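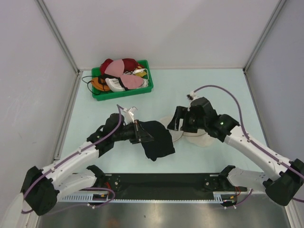 Estação de dois braços em recinto fechado, com o tabuleiro verde de peças de tecido ao fundo.

O tecido é o pior material de trabalho que se pode dar a um robô de bancada, e é por isso que deve ser o primeiro. Defendo isto contra o costume dominante nas oficinas partilhadas, onde quem monta um par de braços começa por empilhar cubos, passa meses a melhorar a repetibilidade e só depois, já com o suporte aparafusado e o orçamento gasto, tenta pegar numa peça mole.

O cubo esconde defeitos. Tem faces paralelas, geometria conhecida e massa constante, e tolera um erro de posição de 5 mm sem consequências, porque os dedos o centram ao fechar. Uma tira de tecido não centra coisa nenhuma. Se os dedos chegam altos, fecham no ar; se chegam baixos, raspam no tampo e o motor do pulso acusa sobrecarga. Na Herari, a oficina onde trabalho à noite, o primeiro mês com têxteis revelou uma folga no cotovelo esquerdo que 100 ciclos seguidos com blocos tinham deixado passar.

A segunda objeção ao cubo é de projeto. Quem dimensiona uma célula para objetos rígidos tende a poupar no segundo braço, e com razão: para transportar um bloco basta um. Com tecido, um braço segura e o outro trabalha, ou ambos esticam. Essa exigência muda a distância entre bases, o comprimento da calha, a altura do recinto e o percurso dos cabos. São decisões caras de corrigir depois. Mudámos as bases de sítio duas vezes e, da segunda, foi preciso refazer toda a furação da viga.

Os cabos merecem um parágrafo próprio, porque são a causa mais frequente de paragem e a menos discutida. Um cabo demasiado curto limita a rotação do pulso e gera esforço no conector. Um cabo demasiado comprido prende-se. O arco livre junto ao pulso tem de ser medido com o braço na extensão máxima e verificado outra vez com ele recolhido. O guia de montagem da Toltura, que circula entre oficinas, trata o assunto em duas linhas, e as duas linhas referem-se apenas à fixação no antebraço. 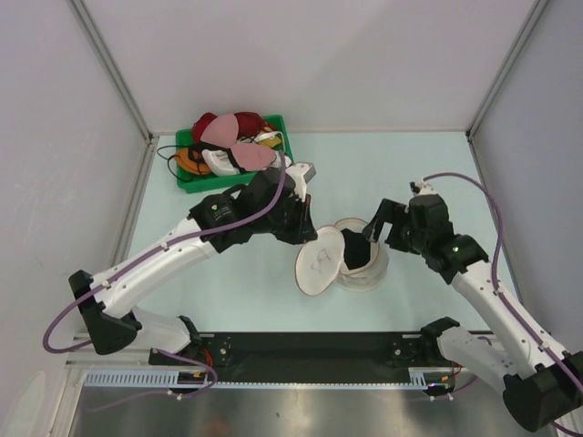 Há também a questão da tarefa. Dobrar uma peça isolada sobre um tampo liso é um exercício limpo e pouco informativo. Arrumar uma peça mole dentro de um recipiente redondo e fechá-lo com a tampa obriga a resolver três problemas diferentes: a preensão do tecido, a inserção com contacto na borda e o manuseamento de um objeto rígido e baixo, pousado no tampo. A falha numa etapa contamina a seguinte. Um canto de pano que fique de fora impede a tampa de assentar, e nenhum sensor de posição das juntas o deteta.

Reconheço o argumento contrário. O grupo da Semaan sustenta que começar pelo difícil desanima os principiantes, e que uma taxa de êxito de 90 por cento com cubos vale mais, ao fim de julho, do que uma taxa miserável com panos. Para um curso de verão, talvez. Para quem constrói uma máquina que pretende usar, a taxa miserável tem mais informação útil por hora de bancada, desde que se registe o modo de falha e não apenas o resultado.

Quanto ao custo, a diferença é pequena. Retalhos e roupa velha não custam nada, e o recipiente sai de qualquer cozinha. O que encarece é o desgaste dos dedos da pinça, que na Herari trocamos a cada 2 meses, aproximadamente. Usámos os da Buvell até ao fim do stock e agora imprimimos os nossos, com a ponta mais estreita. A espessura da ponta continua por resolver: abaixo de certo valor flete, e acima dele não entra por baixo da dobra.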